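# Wrapping scoop handles with overgrip tape

**Grestard Cat Care Board > Equipment and Supplies**

**malow_shelter_ops**

This thread opens the June discussion of hand tools for litter duty. Members have asked whether tennis overgrip is a suitable covering for a plain plastic scoop handle.

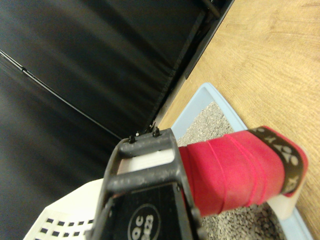
Our facility at Malow has adopted the practice for all white slotted scoops. The tape is wound in overlapping turns and secured with a finishing band. Staff report less slipping when gloves are worn. We recommend red for general boxes, and a second color for isolation rooms.

**Filtenance_Desk**

We respectfully disagree. Grip tape is porous, and a litter tool must be disinfected after each use. Bare plastic can be washed in seconds. Our own guidance does not permit fabric, foam or tape on any handle.

**malow_shelter_ops**

The concern is noted. Tape is replaced every Saturday, and each box has its own scoop. We would not support wrapping a tool that is shared between boxes.

**greyclay69**

May I ask which litter is in use? With gray granular clay, dust settles in the seams of the wrap. I stopped taping mine for that reason.

**Bošković Cattery**

We have the same experience as greyclay69. We also ask members to leave the end of the handle uncovered, so that the tool can hang without the tape touching the wall.

**Filtenance_Desk**

Hanging does not resolve the matter of cleaning. A scoop with a thicker molded handle would serve the same purpose.

**tabby_annex**

Those are hard on my wrist. The tape adds width where I need it, and I have one cat and one box. I intend to keep mine.

**malow_shelter_ops**

We will amend our recommendation to cover single-box use only. Members with a preferred tape are invited to list it below, with the date it was last changed.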